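Chapter 7

Two Arms, One Plan

What you will meet in this chapter
Shared time and shared space
Why two correct plans can make one bad one
Holding the same thing with two hands
The coordinator, and how little it should know

If you have worked your way through the last three chapters in order, you now have a planner that can take a single arm from one pose to another without hitting the table, and a controller that follows the plan closely enough to be useful. That is a good deal more than it may feel like at one in the morning, with a joint limit error on the screen, and I hope you will allow yourself a cup of tea before we go on. We are now going to add a second arm, and some of the things you have come to rely on will stop being true.

The temptation, and I gave in to it myself when we wrote the first version of Jitetti, is to run two copies of everything. Each arm gets its own planner, its own controller and its own log file, and the two are started together with a little script. It works very nicely as long as the left arm stays on the left and the right arm stays on the right. Then somebody asks for a job in the middle of the table, where both arms can reach, and each planner quite properly finds the shortest path through a space it believes to be free. Neither has made a mistake. The trouble is that each one treats the other arm as if it were air.

A small tabletop cell is a fine place to study this, with the arms close together and the shared region taking up much of what matters. We shall come back to one such cell all through the chapter, with its two arms facing inwards and a little blue-framed whiteboard lying between them.

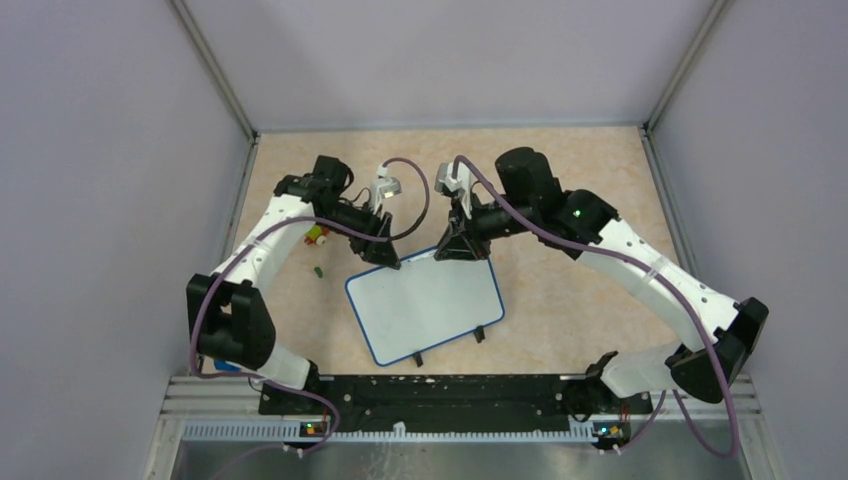
Figures 7.1 and 7.2. The two-arm cell, each arm with its own wrist camera.
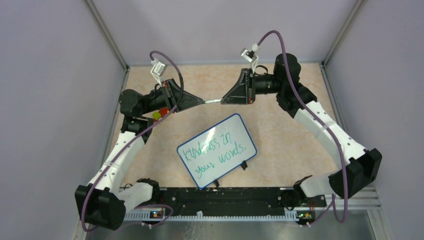 Page 529

Look first at the grippers in Figure 7.1. The tips face each other with only a small gap between them, and a gap like that is where separate planning gets into difficulty. Suppose each arm's position is known to within a few millimetres, and suppose the two controllers read their clocks 12 milliseconds apart. At a slow creep you would never notice. At full speed the two errors add up, and the gap you planned may be a good deal narrower than the gap you get. Section 7.2 shows how to work out a safe margin for your own arms, and it is worth doing the sum by hand once before you let the software do it for you.

Figure 7.2 brings in a different sort of problem. Here the grippers appear to be joined by a short, thin strip of white and green, one end to each. Once two arms hold one object, they are no longer free to move as they please. Whatever the left hand does, the right hand must answer, and a planner has to treat the pair as a single chain running from one base, up through the object and down to the other base. With something bendy the chain has some slack in it, and that is a mercy for beginners. With a rigid bar there is none at all, and a small disagreement between the controllers turns straight into force. We take the bendy case first, in Section 7.3, and leave the rigid one until you have met compliance properly.

Perception has its share of the work too. The board carries green handwriting in Figure 7.2 and is blank in Figure 7.1, and there is glare across the upper part of its surface in the second. A routine that finds the board by looking for a plain white rectangle may do well on one and stumble on the other. The blue frame is a steadier thing to look for, and the first exercise asks you to try both ways and keep a note of where each one fails.

All the programs in this chapter are written against the Skirkis message library, which you installed in Chapter 2. The coordinator itself is only 100 lines long, and I would ask you to type it in yourself if you can bear to – it is surprising how much one notices on the way.

7.1 Shared time

Before two arms can share a space they must agree on what time it is. We begin, then, with clocks.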